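**From the sorting table, 2021-12-31**

Well, the mouse drawer is finally getting its due! For as long as I've been coming to the Gredthorpe swap shelf, computer mice have been the thing we all dump and run. They land in the big tub by the door with the chargers and the mystery remotes, their cords tie themselves to everything, and whoever wants one ends up pulling out a whole bird's nest to get at it. I have a real soft spot for these little things, so when Anneli Kauppinen asked who wanted to take on the small gear over the holidays, my hand was up before she'd finished the question.

We sort by colour first. I know that sounds like something you'd do with jelly beans, and Anneli wasn't sold on it (she wanted cords in one bin and cordless in the other, and she may still get her way in March), but it's so quick to do and people really do ask for them like that. "Have you got a plain black one?" is what I hear from the home office crowd. The pink ones go to kids setting up their first desk, and to my neighbour on Staleck Road, who has now had two from us and is looking for a third to match her lamp.

Black goes in the yellow bin and pink goes in the blue bin. A few of you have asked why the bins don't match what's in them. I like a bit of contrast! A black mouse shows up beautifully against bright yellow, and you can tell at a glance when you've dropped something in the wrong spot. Please lay them in gently, shell up if you can, so the buttons don't take the weight of the next one.

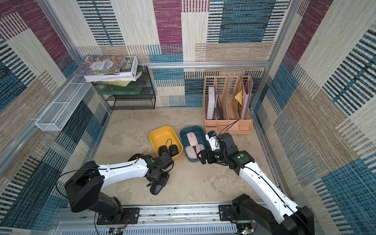
If a mouse has a cord, make one loose loop and leave it at that. Tight wrapping right at the shell is what kills them, and I've binned far too many good ones with a split in the cord just where it leaves the body. Give the shell a wipe with a barely damp cloth and pop the ball out if it's old enough to have one — we had a lovely grey one from the Clutlow library clear-out, made before 2000, and the fluff inside was its own colour by the end. Batteries come out before anything goes on the shelf, even if they seem fresh. They go in the jar.

Everything sorted so far is free to take, same as always, though a gold coin in the tin is welcome and goes toward cloths and labels. Limit of five per household for now, please, so the Charvát Street homework club gets a decent pick when they come through.

Still wanted: keyboards with all their keys, mouse mats that lie flat, and another yellow bin if anyone has one sitting in the garage. The lid doesn't matter. Trackballs are welcome too, and I'd like first look at those, if that's all right with everyone.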